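Bowls and Serving Ware: Frequently Asked Questions

Pernari Tableware Exchange, care and returns
Last revised 1st February

Which bowls does the exchange accept?

Glazed ceramic and porcelain bowls, with or without decoration. Unglazed pieces, glass and enameled metal are handled by a separate desk. Mixed sets are fine. Pieces do not need to match each other or come from the same maker.

How should I inspect a bowl before sending it in?

Work over a cloth, in good light. Check the rim first by running a dry fingertip around it once in each direction. Then check the foot ring, the outer wall and the interior, in that order. Small chips on the foot ring are acceptable if the bowl sits level. Chips on the rim are not, whatever their size.

Is crazing a defect?

Fine surface cracks in the glaze are recorded on the intake form as "crazed." The bowl can still be listed, but for display only.

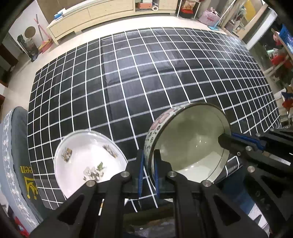 Decoration is entered in two fields on the form, one for the interior and one for the exterior. Both must be filled in, even if one of them reads "none." A small bowl with leaf-like clusters inside is entered under interior pattern. A large bowl with a greenish-cream interior and a pink floral print on the outer wall needs the print under exterior pattern, and the thin dark line near its brown rim under interior, as "banded." Tilting a large bowl on its side over the cloth lets you check the whole interior for scratches.

Can I wash a printed bowl in the dishwasher?

Only if the maker's mark says so. If there is no mark, wash by hand with mild soap and a soft sponge. Do not use scouring powder on any printed surface. Overglaze prints feel slightly raised to the touch and wear faster than underglaze ones.

How do I stack bowls of different sizes?

Largest at the bottom, with a felt or paper disk between each pair. Do not stack more than four. Bowls with a flared rim should be stored singly.

What packing do you require?

A double-walled carton with at least 2 inches of padding on every side. Wrap each bowl separately. The packed carton may not weigh more than 50 pounds. Cartons from Kyriakidis and Jirura can be reused if the corners are sound.

How long does intake take?

Most cartons are logged within 24 hours of arrival. Cartons received during the January backlog have now been logged.

Whom do I contact about a disputed grade?

Marilou Marquez handles grading. Panagiotis Katsaros handles shipping damage and needs the original carton kept until the claim is closed.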